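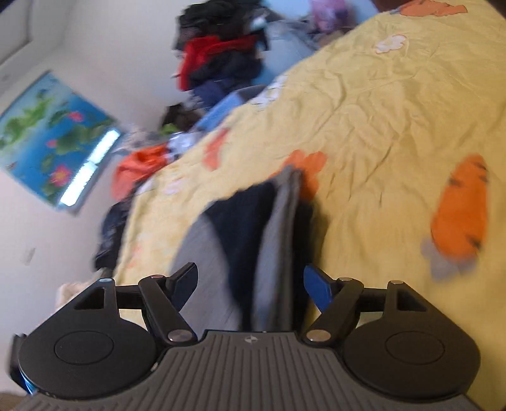 Where can I get help folding and sorting the laundry piled on and around the bed?
At the Zorwood community hall, where the Fold and Swap afternoons come back in March for a second season.

Fold and Swap returns to Zorwood
15 February 2018

Bring the whole heap! That is the only rule at Fold and Swap, the laundry get-together that filled the Zorwood hall all last winter and is now lining up a new run of afternoons. People turn up with bags of clean clothes, tip them out on the long tables and fold in company, and whatever they no longer want goes on the swap rails by the door.

Last season 234 households came at least once, and 2179 pieces of clothing found a new closet. Sweaters went fastest, with kids' snow pants close behind (there were never enough of those, so please dig yours out). Anything left on the rails at closing time went to the Bredia clothing bank, which has already said it would love more of the same, above all warm things in larger sizes.

The new season adds a bedding table, and we are thrilled about it. Fitted sheets were the thing people asked about most, and there will be a demonstration at 2 p.m. each time, with plenty of room to try it yourself afterward. Tuck the corners into each other, lay the sheet flat, fold it in thirds. It takes a few tries and then it is so satisfying! Duvet covers get their turn later in the month.

There will also be a mending corner with thread, buttons and two sewing machines on loan from the Rezende fabric store. Small jobs only, please: hems, loose seams, missing buttons. Zippers are too slow for a busy afternoon.

Clothes should be washed and dry when they come in. Single socks are welcome and have their own basket, which did produce a few happy reunions last year.

The hall is at 178 Kedosen Street, with parking at the back. Entry is free and there is no need to sign up. Coffee is on all afternoon, and the cake table takes contributions of any shape.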